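Teaching Two Hands to Pack a Mailer – Gallery

Jaltport Workshop Pages
12 July 2022

Our group at Jaltport spends most of its hours on one kind of work: a person performs a task through a robot's two hands, the motions are recorded, and the recordings are later used to train the robot to do the task without a person driving. The task on this page is bottle packing. The operator picks up bottles from a green mat and puts them into a plastic mailer bag, one at a time, using both hands wherever the bottle calls for it.

Packing was suggested by Bukhari, a small mail-order shop that sends out household goods and has trouble with mixed orders. Bottles in one order can be tall or short, round or flat-sided, and a bag has no fixed shape. A box stays open. A bag has to be held, pulled, or pushed aside every time something goes in, and it never lies the same way twice.

We keep a target of 4,000 recorded runs across all the packing tasks. The bottle set stands at 714. Sadia Tarar and Orhun Sezer share the operator's seat, and Anum Lodhi checks the recordings and throws out the ones that can't be used.

Holding the bottle at a slant

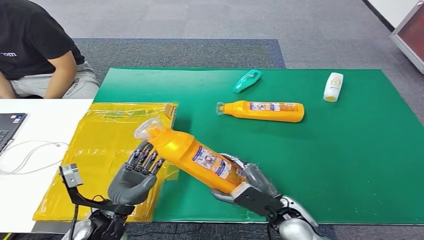
Bjartur Ketilsson

The right hand has the orange bottle by its base, with the clear flip-top cap raised toward the left hand. The left palm is turned to face the cap. A second bottle of the same kind lies on the mat behind it, and the teal bottle and the small white one are farther back.

Grips like this one took a while to get right. The large orange bottles are smooth, and an operator who closes the fingers too high has no room left for the other hand. We ask operators to take the lower part first and leave the cap end free. The left hand can then steady the bottle or take it over completely.

Passing a bottle from hand to hand is the slowest part of the task. Both hands have to hold it for a moment, and the operator must let go with one without pulling with the other. Orhun keeps his own arms still for a full breath before opening the right hand – the recordings are cleaner for it, and Sadia now does the same.

Both hands close to the near bottle
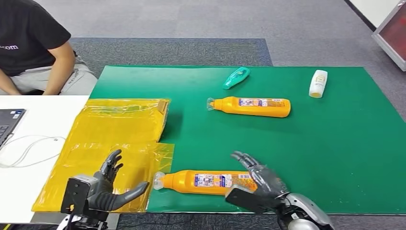 How a run is recorded

Each run begins with the operator's hands level and open. The recorder is started by a second person, who calls out the order in which the bottles should be taken. The order changes from run to run so that the training does not settle on one fixed sequence.

The operator may stop and try a grip again. We used to discard any run with a second attempt in it, but Imelda Dela Peña argued for keeping them, and she was right. A robot that has only been shown perfect grips has nothing to go on when a bottle rolls. Runs with a clean recovery are now marked and kept in a folder of their own, which holds 32 so far.

A run is thrown out if a bottle leaves the mat, if the bag is dragged out of reach, or if the operator's motion and the robot's motion drift apart. The last of these is hard to notice from the seat. Anum finds it by playing the two tracks side by side – it cost us 17 runs in one batch before we changed the way the arms are zeroed.

What comes next

The bottle set closes in September. After that the same station will be used for soft items, starting with folded cloths and small pouches. Gronness is lending us a second pair of hands with a different finger length, and we want to see how much of the bottle data carries over to them.

Notes on the recording format are kept on the Pidlow page, along with the operator checklist. Groups that would like to compare runs can write to Imelda through the workshop office. Please say which hands you are using and how your runs are divided, and she will send a small set in the matching layout.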